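Boot-cleaning station at the reserve gate: does it do anything for invasive seeds?

Posted in Wildlife and Countryside > Invasive species

Frauke Rieger

Our local reserve at Jaretside put in a boot brush and a tray of disinfectant at the main gate in June. The sign says visitors carry the seeds of non-native plants in on their footwear and that "every boot counts". The parish newsletter says the set-up cost 2,931 pounds, supplied by a firm called Oltora, and that a second one is planned for the river gate.

I'm not against it. I walk there most mornings before eight and I do use the brush. But the balsam along the river was there long before the brush, it comes down with the water every year, and I have never seen anybody pull any of it. Meanwhile dogs run straight past the tray, and so do bikes. Is there decent evidence that these stations keep anything out on a site that's already full of the stuff? Or is it mostly for show?

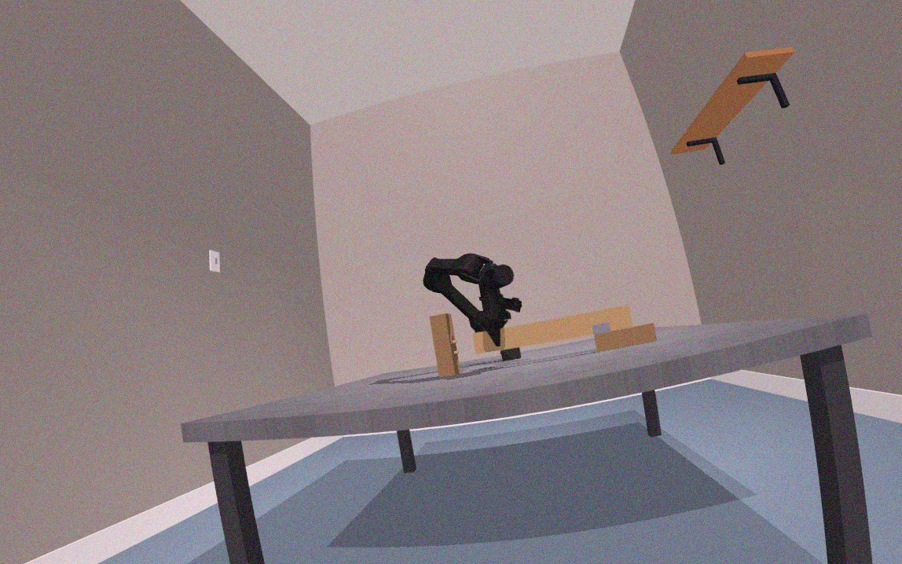 Robot arm on a grey table, computer-rendered

I have asked the reserve office twice. I got a leaflet.

Joscha Strobel

Depends what you think it's for. I'd split it into two.

Seeds first. A stiff brush does get mud out of treads, and mud is where most of the seeds are. If you come from a site with something nasty and go to one without it, brushing is worth the two minutes. If both sites already have it, you're moving balsam to balsam and I can't see what is gained. I help with plant surveys at Skusesstead, where we have no balsam at all above the weir, and there I'd be cross with anyone who didn't clean up.

Then the tray. I'm much more doubtful about that. Disinfectant is aimed at plant diseases and won't trouble a seed. It also stops working well once it's full of mud and rainwater, so ask how often it's changed. If they can't tell you, draw your own conclusion. At our place the tray was topped up with the hose for most of a summer and people went on dipping their boots in it quite happily.

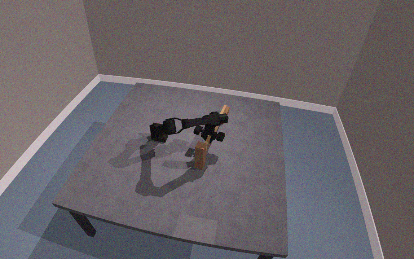
Simulated room: the arm with two tan wooden pieces

As for evidence, there are studies showing that people carry seeds on boots and trouser legs. There is far less on whether a brush at a gate changes what grows on the other side of it. People quote the first as if it proved the second. We did a rough test of our own one autumn, scraping the mud off boots at the car park and growing it on in trays. We got 195 seedlings from the lot, nearly all of them grass, plantain and chickweed. One dock. I wouldn't build a policy on that either way, and it was us doing the scraping, so make of it what you like.

What I'd ask the reserve for is a list of the species they're trying to keep out. It ought to be short. If balsam is at the top of it, the money should go upstream, on pulling before it sets seed, and that means getting the landowners above the reserve to agree. Pulling only on your own stretch is nearly wasted effort, and I say that having done it for years.

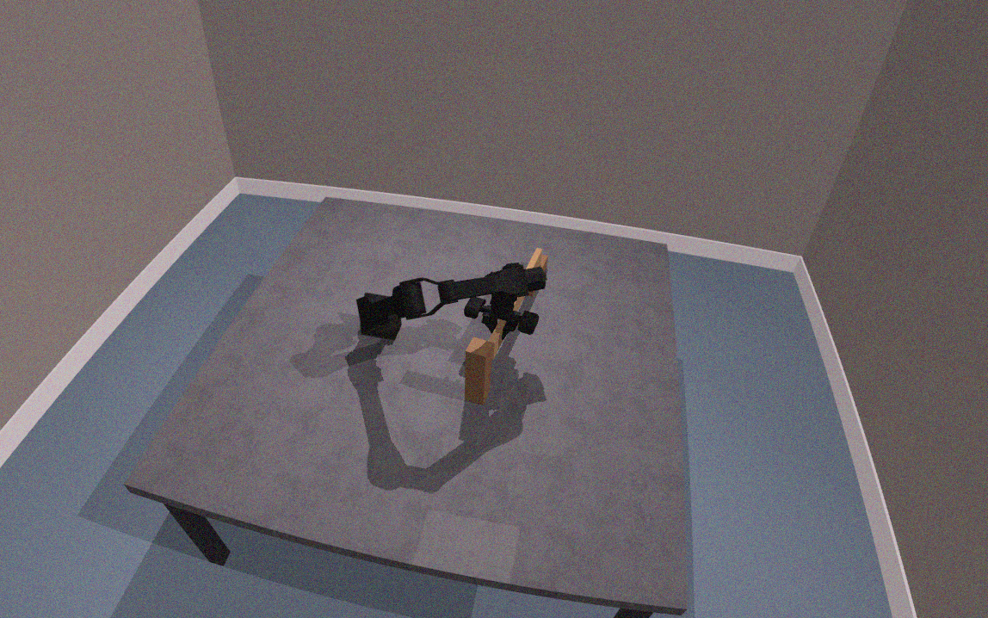

Dogs are the awkward part. A spaniel that's been through a ditch carries more than any boot, and no gate station I've come across deals with them. Towel and a comb at home, before the next walk, is the best I can offer. Same with bikes: knock the mud off before you leave the place you got it.

Arancibia

we had one of these, cost almost 3,000, brush fell off the first winter. complete waste imo, the birds bring it all in anyway

Joscha Strobel

Birds don't do much for balsam, it flings its seeds a few metres and the river does the rest. They do spread cotoneaster and that sort of thing, I'll give you that.

Frauke Rieger

Thanks Joscha, that's more than the leaflet managed. I went back and asked for the species list and the tray dates. No list as yet. The tray is changed "regularly". They did say the yearly upkeep is 990 pounds, which I'd have thought would pay for a fair bit of pulling. I'll keep using the brush, and I'm going to write to the farm upstream myself and see whether they've even been asked.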